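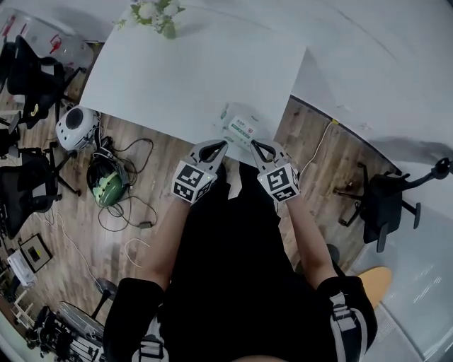

Both grippers at the table with a printed package, marker cubes mounted.

Setting up and checking the hand-held grippers
By Niloufar Tabrizi, updated July 2022

These are the steps we follow at Clallex before a pair of hand-held grippers goes into use, and again after any repair. The pair in this guide has curved gray fingers and a marker cube on each side. Allow 20 minutes if nothing is wrong.

What you need
A small hex driver, a lint-free cloth, isopropyl alcohol, a steel ruler, the spare finger set and the tracking laptop with Derkulance open.

Step 1. Clean the cubes
Wipe every face of both cubes with a dry cloth first. Use alcohol only on the bare plastic edges, never on the printed squares. The ink goes gray if you rub it wet, and the tracker starts losing that face long before your eye sees a difference. If a corner of a print has lifted, replace the whole face. Don't glue it down.

Step 2. Seat the cubes
Each cube sits on a short post with two set screws. Loosen both, push the cube down until it stops, and tighten the screws a quarter turn at a time, switching between them. The left and right cubes look the same but carry different marker IDs. Check the label under the post before you tighten anything. Swapped cubes will track perfectly well, with the hands reversed, and you may not notice until the end of the day.

Step 3. Check the fingers
Close the gripper slowly and look at where the tips meet. They should touch along the whole pad. If one tip meets early, back off the pivot screw on that side and close the gripper again. Replace a finger if the pad has a nick you can feel with a fingernail. Change fingers as a pair.

Open the gripper all the way and measure the gap between the tips. Ours should read 95 mm. A smaller reading usually means grit in the slide. Blow it out, don't oil it – oil picks up paper dust and you will be doing this again in a week.

Step 4. Power and pairing
Switch on the left gripper, wait for it to show up in Derkulance, then switch on the right. If you turn on both at once they sometimes take each other's slot. Should you get error 411, switch both off, remove the old pairing from the device list and start this step over.

Step 5. Test on a soft package
Use something light that gives a little under the fingers. A paper package is good for this, since a bad grip shows up as a slip or a crease. Lay it near the front edge of the table so you can reach it without leaning.

Hold both grippers over the edge with the cubes facing up and outward. Pick up the package with the left, set it down, then do the same with the right. Finish with one lift using both. Do 8 lifts in all and watch the tracking plot while someone else calls out dropouts. One dropout is fine. With two or more, go back to Step 1.

Keep your sleeves and straps behind the cubes. Farhad Parsa traced most of our March dropouts to a loose cuff.

Step 6. Log it
Enter the finger gap, the number of dropouts and any parts changed. Spare fingers and cube faces are ordered from Zestport. Put the old fingers in the scrap bin, not back in the drawer.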